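Minutes, table-setting data group, April catch-up
Kept by Madalena Neves (my turn again, so blame me for the tangents)

Present: me, Amra Pavlović, Krešimir Đorđević, Viorica Leka. Milovan Nedeljković joined by phone at twenty past ten and we lost him twice.

Started a little after ten. Last month's minutes went through with one fix: I had written that Sidora was the name of the training run, and it's the name of the storage server. Sorry, Krešimir.

1. Where we are with the count

Krešimir had the numbers up before I'd even sat down. We have 3,951 demonstrations in the set as of this morning, all tasks together, and 253 of those came in since the last meeting. Everybody was pretty happy with that! The plate tasks are way ahead and the glasses are way behind, same as always. Amra thinks people pick plates because they're easy to grab at the rim, and I have to admit I do it too when I'm tired.

We agreed that the sign-up sheet will list glasses first from now on. Krešimir will change it today.

2. Throwing things out

This one took a while. Viorica went through the new batch and flagged 85 demonstrations. Most of them are the same problem, where the person starts moving before the recording light is steady, so the first reach is missing. A handful are drops. She wants to cut all of them. Krešimir wants to keep the drops in a separate folder, on the theory that the model might learn something from a bad grasp someday, and Viorica said "someday" is how we ended up with the last separate folder, which is now bigger than the real one. Fair point.

We settled on this: late starts get deleted, drops get kept and labeled as drops, and whoever recorded them writes the label the same day. Milovan asked if a plate that slides but stays on the table counts as a drop. It doesn't. I'll put that in the guide.

3. Two-handed passes

Amra brought up the home sessions in Brolemby, where we've been doing the two-gripper tasks on a real kitchen table with a busy cloth on it. She loves them and so do I. The cloth is a patchwork of stripes and grids and tiny dots, and if the model can find the edge of a plate on that, it should manage on our boring gray bench. The dishes are all different too, which we've never really had in the lab (we own one set, and it's white).

The task everyone has been practicing is the shared plate move. One gripper closes on the near rim, the other comes in from the side, and then both carry the plate to its spot. The hard part is the timing of the second hand. If it comes in early it bumps the plate, and if it comes in late the first hand ends up doing all the work and we've basically recorded a one-handed task with a spectator.

I showed the group the bunny plate one, with the near rim already pinched and the second gripper reaching in toward the right side.
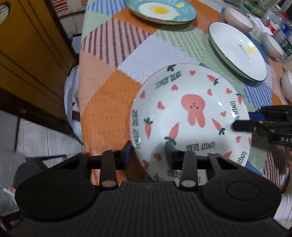

Milovan asked over the phone whether we were marking which hand leads, because without that he couldn't sort the passes by anything useful. We weren't. So now we are: L or R goes in the notes column, and if it's truly both at once, put B. Amra offered to go back over the 114 two-handed ones we already have and fill it in, and I said I'd take half — that's going to be a long afternoon with a lot of coffee.

Viorica also wants us to mix up the approach, so that the second gripper doesn't come from the right every single time. Agreed. Left for the first half of a session, right for the second, and swap who leads.

4. Fingertips

Wesach is slow with the replacement tips. We have two spare pairs. Please don't peel at the rubber while you're waiting for your turn (I know who you are). Krešimir will write to them again.

5. Anything else

Lại, the new labeling tool, still logs people out when they leave it alone for a few minutes. Save often. Milovan is looking into it, or was, before the line dropped the second time.

Amra would like more bowls. We all would like more bowls. If you have any odd ones at home that you won't cry over, bring them in with your name on a piece of tape.

To do before next time
Krešimir: sign-up sheet, email to Wesach
Viorica: delete the late starts
Amra and me: lead-hand notes for the old two-handed passes
Me: drop rule in the guide
Milovan: logout problem

Finished at 11:35. Next meeting same room, and Viorica has the minutes.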